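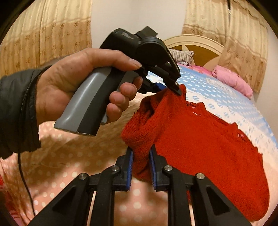
4.3 Two-gripper cloth practice

Do this section only after the bench checks in 4.1 and 4.2. If you skipped them, go back. The Fletard build notes say you can go straight to clothing. Meinir Gwynne and I both tried that and both ended up re-seating the jaw pads.

You will need: two assembled hand-held grippers, one knitted garment you don't care about, and a bed or other wide, soft surface.

1. Spread the garment on one side of the bed. Leave a sleeve or a corner loose. A fuzzy knit in a solid colour is a fair start. Shiny fabric can wait.

2. Hold the first gripper with your thumb along the top of the grip, under the housing, and your fingers curled around the handle. Let the lever sit under your fingers without squeezing it.

3. Close the jaws on a corner of the garment and lift it a little. Stop when the fabric peaks. Lifting higher proves nothing and drags the rest of the garment toward you.

4. Bring the second gripper in from below with its jaws open, one on each side of the hanging cloth. Check that both ridged pads face inward before you close.

Caution: The jaw tips are pointed. Approach a loose knit with the tips already past the cloth, so the pads do the gripping. Tegwen Maddocks lost a cardigan cuff learning this.

5. Close the second gripper slowly. Hold, then open the first. If the cloth drops, note which pad let go and start over.

6. Check the cable. It should fall in an easy curve from your wrist to the bed. If it goes tight at any point in the reach, re-route it now.

Note on the pads: Grabner's parts page claims their pads "hold any fabric." Mine held cotton well, held wool sometimes and let go of silk every time. Treat the claim as a hope.

Note on sessions: The logger numbers each attempt. I had a good run up to 320, then something slipped, and by 324 the left pad had crept out of its slot. Look at the pads before each session, whatever the manual's service chart says.

Caution: Patterned bedding may or may not bother the tracking. Aled Wynne swears it helps and Emlyn Prothero swears it ruins everything. Neither has shown me a log. Use what's on the bed and write down what it was.

7. Save the session, then go to 4.4 for pivot pin wear.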